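Open day at the Cergate workshop: teaching grippers to handle the laundry

February 10, 2019

The Nerville handling group opens its workshop in Cergate to visitors twice a year, and the winter session drew 70 people through a room intended for far fewer. Between two of the demonstrations I spoke to the engineer who leads the work on household objects. She asked that the article refer to her by her role, on the grounds that the work belongs to the group.

The session was built on a single question: how much of what a person does with their hands when sorting clothes, hangers and small containers can be recorded in a form that a machine can later use. The group does most of its recording with a hand-held gripper. A person holds it, carries out the task, and a camera on the tool stores what the jaws were facing at each moment. The arm comes in later.

"The arm is the expensive part and the slow part," the engineer said. "If I need an arm for every hour of recording, I get very few hours. With the hand tool I can put someone at a table after ten minutes of instruction and they will produce usable material the same morning."

She was careful about the word usable. A recording is accepted if the tool's position can be recovered from start to finish and if the object is in view when the jaws close. Recordings that fail either test are kept in a separate store, labelled with the cause. She would not give a rejection rate, saying that it varies too much between operators for one figure to mean anything.

The software that recovers the position is called Zetley and was written in the group. Visitors were shown its output on a monitor beside the tables, as a thin line tracing the path of the tool through an otherwise blank space. Several asked why the line trembled. The engineer explained that part of the tremor is the human hand and part is error in the estimate, and that separating the two is an open problem.

"We smooth it, but only lightly," she said. "Smooth it too much and you lose the small correction a person makes just before contact. That correction is the thing we are paying for."

I asked why she had given the afternoon to clothes hangers when parcels or bottles would have been easier to show. She replied that parcels are well served by existing equipment. A hanger has a large outline and very little material in it. Its centre is empty, so a program that aims for the middle of the object will close on air. It also lies flat, which leaves the jaws little height to work with, and the hook is made of something different from the body and behaves differently when touched.

"People pick one up without looking," she said. "Ask them where they held it and most can't tell you. Our operators can't either, until they watch the recording."

The current collection plan calls for 400 recordings for each type of object, divided among 6 operators. The division matters because individual habits are strong. One operator always approaches from the right. Another turns the tool before moving it, where the rest do both together. If a single person supplied all the material, the arm would inherit that person's habits and nothing else.

The tables are kept plain on purpose, though the group does leave other household things on them. A program trained on one object alone on a bare surface tends to treat anything that rises from the surface as the target. In an early trial the arm spent a whole morning attempting to lift the edge of a mat. The mat has been kept.

Jaw design took up a good part of our conversation. The group has tried soft fingers, suction and a three-fingered hand supplied by Mwaipopo, a small firm that makes prototypes to order. It has gone back to 2 plain opposing jaws for most tasks. The engineer regards this as a matter of maintenance more than of principle: a worn jaw can be unscrewed and replaced between recordings, and the replacement has the same shape.

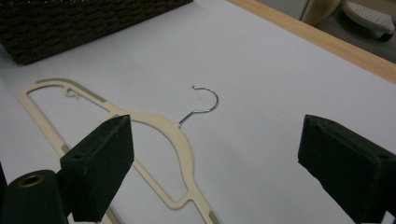 Why use a hand-held tool at all, if the arm will do the job in the end?

Because the hand-held tool and the arm carry the same jaws, what a person records with one can be used on the other with little conversion, and recording by hand costs far less time.

The last demonstration was the arm itself, running a program trained on recordings from the autumn. It was asked to move a folded cloth from one tray to another. It succeeded on the first attempt, stopped above the cloth on the second, and had to be restarted. The engineer did not seem troubled by this in front of the audience. She put the log on the monitor and went through it line by line until she reached the point at which the position estimate had jumped.

"That is a lighting fault," she said. "Somebody stood between the lamp and the tray. We should record with people standing in the way, and so far we have done very little of that."

A visitor who works in a commercial laundry asked when such a machine could be bought. The engineer said that the group sells nothing and has no date to offer. She added that speed would be the first objection in any laundry, as the arm currently runs well below the pace of the person who taught it.

The next open session is planned for April. It will cover drawers and cupboard doors, and places must be booked through the workshop office.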